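Workshop notebook, April, back bench

Started 7:40 in the morning, coffee first, then the samples. The question I've been chewing on all month is why the click flooring in the Tranatdale hallway keeps opening up at the short ends, and I finally have enough offcuts on the bench to do something better than guess. So these are my notes, in the order things happened, mess included.
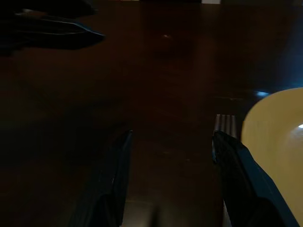
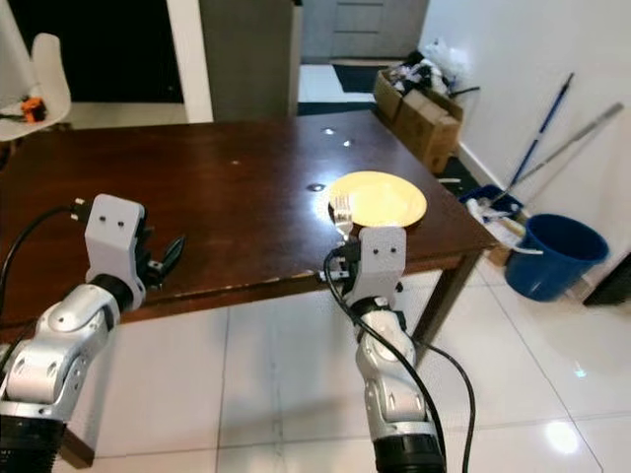

Does laminate need a gap at the wall if the room is small?
It does. Laminate swells and shrinks with the moisture in the air whatever the size of the room, so leave the gap the maker asks for on every side, and at pipes and door frames too, and let the baseboard hide it.

OK, the hallway. Long and skinny, 11 meters from the front door to the utility room, laid with the Zistine oak-look laminate (the thicker one with the padded back). Laid in winter with the heat on. The boards run lengthwise, which looks great and is what everybody asks for, but it means all the end joints are stacked up along the one direction where the floor has the most length to pull on. When I went over in the morning light I could slide a business card into the end joints by the coat closet. The long-side joints were all tight. Not a single one I could get a card into!

First thought was the gap at the walls. Pulled the baseboard at the utility room end and there it was, a decent gap, nothing jammed. Pulled the one by the front door and the boards were tight up against the metal threshold strip, and the strip had been screwed down THROUGH the laminate. So the floor is pinned at one end. Then there's the coat closet, built in after the floor went down, and it sits right on top of the boards with its full load of boots and whatever else. Pinned at one end, clamped in the middle, and the stretch between the two can't go anywhere as one piece. It shrinks a little and the weakest joint lets go. I'm pretty sure that's the whole story, but I wanted to see it on the bench before I told anyone to cut a closet loose.

Bench test one. Joined up a strip of four offcuts, end to end, and screwed a scrap block at each end so the strip couldn't move. Left it next to the space heater overnight (on low, and yes I used the timer). Came back and two of the three joints had opened. The third was still shut tight. Did the same again with only one end screwed down, fresh offcuts, same heater, same night's worth of heat, and all the joints stayed closed. The strip had crept in a hair from the free end, you could see it against the pencil mark. Very happy with that. It's a crude test and a strip on a bench isn't a hallway, but it points the right way.

Bench test two was a bit of a waste. I wanted to see whether a bead of glue in the end joints would hold them through the same treatment. Used the Rieger joint glue because there was an open bottle. Problem is I don't know how long that bottle has been open, and it came out stringy. One joint held, one didn't, and the one that didn't had hardly any glue in it when I pulled it apart, so I learned nothing except to write the date on bottles. Do that from now on, please, everybody, marker's on the string by the sink.

Ran it again after lunch with a new bottle. Both ends screwed, glue in every end joint, heater on. Will look in the morning. My worry is that if the glue holds, the stress just shows up somewhere else, maybe as a chipped edge, and a chip is worse than a gap because you can't tap a chip closed.

Underlayment. While I had the baseboards off I got a good look at what's beneath. The boards already have a padded back, and somebody put a second foam layer under that. I get why people do it, it feels nice and cushy in socks, but two soft layers means the joint flexes every time someone steps on it. I could see the boards dip near the closet when I shifted my weight. Over time that wears the little locking lip. I took one loose board home to the bench and ran my fingernail along the lip, and it's rounded over compared with a new one. So there's a second cause piled on top of the first. Annoying, because you can't fix that one without lifting the floor.

Flatness. Put the long straightedge down in three spots. Two fine. The third, just past the closet, has a dip I can get 2 coins under, stacked. That's more than I'd want under a floating floor. Also right where the joints are worst, what a surprise.

Moisture. The meter gave me a normal reading on the slab at both ends, so I don't think water is coming up from below. The air in the house was very dry though. They run the heat hard and there's a wood stove in the next room. I asked them to keep an eye on it and maybe stand a humidifier in the hall for the winter months. They have one in a box somewhere.

What I'd do about it, written down before I forget:

Take off the threshold strip, plug the holes, trim the boards back so there's a gap, and put in a strip that fixes to the slab and lets the laminate slide beneath it. That part is an easy morning.

Cut the floor around the closet so the closet stands on the slab (on blocks, I suppose) and the floor floats past it. Cover the cut with a bit of molding. Not so easy, the toe-kick on that closet is low and I'll need the flush-cut saw. Check the blade, it was dull last time.

Once both ends are free, close the gaps with the suction cup and a soft mallet, starting at the worst joint and working toward the front door. No pull bar on those finished edges, I've chewed up enough boards that way.

Leave it alone for a few weeks before anybody talks about glue.

And if the gaps come back, then it's the worn lips and the dip, and we're looking at lifting that part of the floor, filling the low spot and relaying on one layer. I priced the extra boards just in case. Trirnen still lists the same color and quotes 211 for what we'd need, delivered. Their minimum for free delivery is 500, so if anyone else has an order brewing, shout and we'll put them together.

Side note on color matching, because I always get caught by this. I laid a new board next to the one I brought home and they don't match. Same product code. The old one has yellowed a little, I think from the glass in the front door, since the board I pulled from under the baseboard edge is closer to the new one. If we relay, I'd shuffle old and new together all along the hall instead of having a patch of fresh ones right where everyone walks. It takes longer but a patch would bug me every time I visited.

Another side note, on vinyl. They asked me whether they should've gone with vinyl plank in the first place. I said maybe! Rigid vinyl moves less with damp and dry air, so the hallway would've been easier on it. It does move with heat, and that glass door gets strong afternoon sun, so it would have needed its gap just the same, and the screwed-down strip would have caused trouble either way. It also shows every bump underneath if you go for the thin stuff. Sheet vinyl stuck down would have been the boring safe pick, but they wanted the look of boards, and I don't blame them, it's a handsome hall when the joints are shut.

Tried the repair putty on one of the opened test joints, for fun. The color is close enough from standing height. It cracked the moment I flexed the strip. Fine for a scratch or a dinged corner, useless in a joint that's still moving. I've put the tub back on the middle shelf with a label saying exactly that.

Things I'm out of or low on: spacers (the wedge kind, where do they all go), blue tape, the long screws for the scrap blocks. The suction cup has a nick in the rubber and lets go after a few seconds, so either we find the other one or buy a new one before I go back to Tranatdale.

Later, 5:15 in the afternoon. Peeked at the glue test even though I said I'd wait. All joints still closed so far. One board has a faint lift at the corner, hard to say if it was there when I started because I didn't look. Should have drawn a pencil line across every joint the way I did in the first test. Drew them now, better than nothing.

Next morning, first thing. Glue held on all the joints. The strip has pulled one of the screws over at an angle in its block, though, so the shrinkage went there instead. In a real hallway there's no soft scrap block to give way, so I'm not calling this a win for glue. It does tell me the Rieger is plenty strong when it's fresh. Going with the plan above, free the ends first.

To do: ring Tranatdale about a day when the closet can be emptied, sharpen or swap the flush-cut blade, find the other suction cup.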